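4.2 Living with the arm: sorting work on the spice and snack bench

By the time we began our interviews in August, the arms at Candthorpe had been part of the working day long enough that people had stopped calling them new. Plultus, which runs the site, packs mixed grocery orders for small shops and for households, and the bench we spent most of our time at handles what the staff call the awkward shelf – spices, seasoning, snacks, and the odd kitchen utensil that somebody has added to an order. It is a nice place to sit and watch. People come by, there is usually a radio going somewhere, and we were offered more coffee than was good for us.

The awkward shelf earned its name before automation. A carton is easy to pick up and easy to put down, and a person packing cartons can let their mind wander. A soft bag slumps, and a little jar rolls if you set it down carelessly, and so the older packers had developed a whole set of habits for these goods that had never been written down anywhere. When Plultus brought in the arms, together with the scheduling software the staff know as Zilto, the first thing anyone asked of these packers was to explain what they did with their hands. Several told us that this was the strangest part of the whole change. Nhi Thái remembered being asked how she knew where to take hold of a bag, and having to pick one up and put it down again many times before she could give an answer that satisfied her.

Over the study period we logged 2,330 handling episodes at this bench, of which 700 involved soft packaging of one kind or another. We counted an episode from the moment an arm began its approach to an item until it moved clear again, whether or not a person stepped in. The counts are useful as background, but we would ask the reader not to lean on them too heavily, as the mix of goods changed with the orders and we made no attempt to control it. What interested us more was how the people at the bench talked about what they were watching, and how they decided when to leave the arm to it and when to reach in. Figure 2 gives an idea of the goods and the kinds of grip involved.
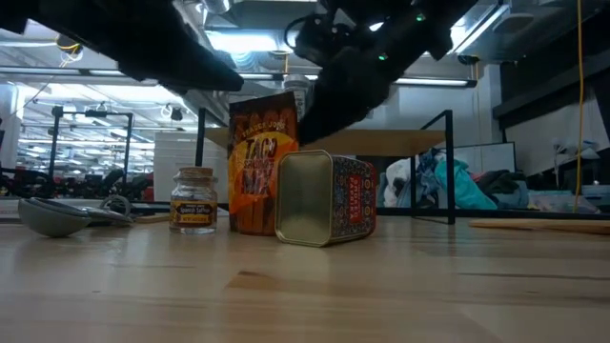
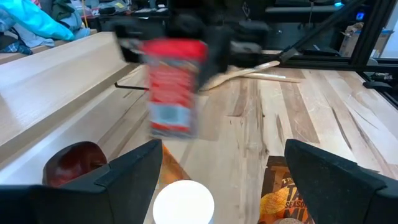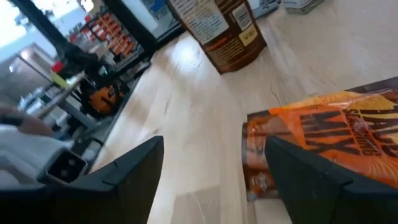
Figure 2. Grocery packages and black grippers at the wooden bench.

Mutua Obura felt that the arm had made him a better judge of packaging and a worse judge of time. He said that when he packed by hand he always knew how far along the shift was from the ache in his shoulders, and that now he looks up and finds it is past three in the afternoon and he has hardly moved. He did not want the ache back, he added, but he had been fond of knowing. We heard versions of this from most of the people we spoke with, and it deserves a little room, as it does not fit very comfortably with the usual accounts of deskilling on one side or of relief from drudgery on the other.

The skill these workers describe has moved to a different place in the job. Where they once decided how to hold an item, they now decide how to present it, and they have grown particular about this. Albertina Sequeira likes a bag to lie down before anything else happens to it, and she will turn it so that the printing faces her, a habit she admits has no effect on the arm whatsoever. Toàn Phùng prefers to leave plenty of space between things and has been known to rearrange a colleague's layout on his way back from lunch. These preferences led to some friendly bickering and, on one occasion, to a rather less friendly exchange over who had the right to clear the bench at handover.

That question of rights came up again and again. Under the old arrangement a packer owned an order from start to finish and put their initials on the slip. With the arms running, an order passes through several sets of hands, some of them mechanical, and the initials were dropped from the slip without much discussion. Management saw this as a small piece of tidying up. The packers minded it a good deal more than anyone upstairs had guessed, and two of them went on initialing the inside flap of the carton in pencil for several weeks afterwards. After the matter was raised at a shift meeting, the initials came back in the form of a field on the Zilto screen, which most people fill in and a few cheerfully ignore.

We also looked at how newcomers learn the work. Toàn Lưu joined after the arms were installed and has never packed the awkward shelf by hand for a full shift. He learned by standing next to Nhi, and he is quick to say so, but what he learned from her was mostly talk – which goods to be wary of, how much of a lean is too much, when a grip looks too shallow to trust. He can name a bad grip early and well. Asked to pack the same goods himself during a software outage, he was slow and unhappy about it, and the others took turns helping him through. Plultus has since set aside one morning a month for packing by hand, called Âu mornings after the training room where they are held, and attendance has been good, though the older packers come at least partly for the company.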